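Communiqué de presse

Golestani obtient l'autorisation de faire rouler ses navettes sans conducteur entre Eltby et Grilstead

Eltby, janvier. La société Golestani annonce qu'elle a reçu l'accord des autorités locales pour exploiter deux navettes autonomes sur la route qui relie le centre d'Eltby à la gare de Grilstead. Les véhicules circuleront sur la voie publique, parmi les autres usagers, à partir de six heures du matin et jusqu'à 21 heures.

L'accord suit une période d'essais pendant laquelle les navettes ont effectué 597 trajets avec un opérateur assis à bord. Cet opérateur ne sera désormais plus obligatoire. Une personne formée restera présente au poste de supervision de Dumville, d'où elle pourra demander l'arrêt d'un véhicule et parler avec les passagers.

« Nous avons travaillé longtemps sur les carrefours, qui étaient pour nous la partie la plus délicate du parcours », déclare Nayara Guerra, directrice des opérations de Golestani. « Les habitants nous ont fait beaucoup de remarques, parfois sévères, et plusieurs arrêts ont été déplacés grâce à eux. »

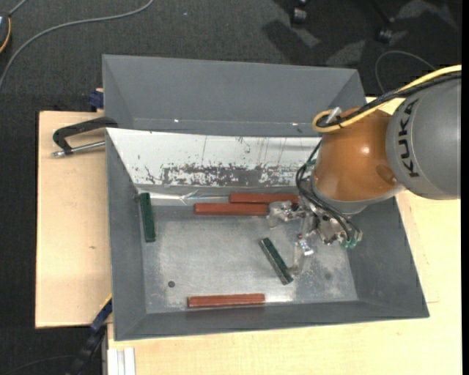

La ligne comptera six arrêts, tous accessibles aux fauteuils roulants. Le service sera gratuit pendant les premiers mois, ensuite le tarif sera celui du réseau de bus. L'automatisation est déjà familière dans l'industrie ; sur la route, elle demande encore un effort d'explication auprès du public. Golestani organisera pour cette raison des réunions d'information à Eltby et à Grilstead, avec la possibilité de monter dans une navette à l'arrêt.

La vitesse des véhicules sera limitée sur tout le parcours. En cas de neige ou de brouillard épais, le service sera suspendu et un bus avec conducteur prendra le relais — les voyageurs seront prévenus par affichage aux arrêts.

« Chaque incident, même petit, sera noté et communiqué à la commune », précise Josué Batista, responsable de la sécurité. Un premier bilan sera remis après six mois d'exploitation.

À propos de Golestani
Golestani développe des logiciels de conduite autonome pour le transport collectif. Son siège se trouve à Dumville.

Contact presse : Nayara Guerra, direction des opérations, Golestani, Dumville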